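Dreltano Opens Its Second Family Sorting Room in Vuketbridge

VUKETBRIDGE, 2/22/25. Hi everyone, Gladys Yupanqui here from Dreltano, and I get to write this one myself because I've been bugging people about it since September. Our new sorting room is open! It's on the ground floor of the old Salazar building, the side door with the ramp, and you can walk in with a bag of stuff from your bathroom cabinet and walk out with a first aid kit that makes sense.

If you came to our first room in Trarnodbridge, you know how it goes. You dump everything out on the floor (yes, the floor, tables are too small and things roll off), you look at what you've got, and you put it back in an order you can remember at two in the morning with a crying kid on your hip. We handed out 3,072 kit pouches in Trarnodbridge and I still get messages from people who found tubes of cream older than their children.

The new room has more floor and better light, and we finally got the soft gray mats with the stars on them. I love those mats. Kids pick a star and that's where their pile goes, so the bandages end up in one spot and the tubes in another, and the plastic bags get pushed off to the side.

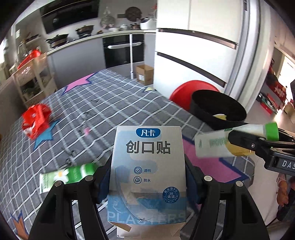
Bandages go in first and they go in standing up, with the front of the box facing you. I'm stubborn about this one. A box of the waterproof kind, 20 to a box, will stand up fine in a pouch, and then the squeeze tubes can lie flat next to it. Yeison Cuadros thinks I have it backward, and that the tubes ought to stand on their caps in the front pocket, where a person can grab one without digging past the bandages. He may have a point about the digging. We'll have both kinds of pouch laid out, so come try them and tell us which one you like.

Sessions run 2 hours and there's room for 13 families at a time. It's $19 per family, pouch and labels included, and you bring whatever you already have at home. Please don't buy anything new for it! Half the fun is finding out you own four boxes of the same thing. Prescription medicine should stay home, we only do the everyday stuff.

Shoes come off at the door, so wear decent socks. Strollers can park in the hallway. To sign up, stop by the Salazar building or call the Dreltano front desk and ask for the sorting room, and if I pick up, be warned that I will talk your ear off about labels.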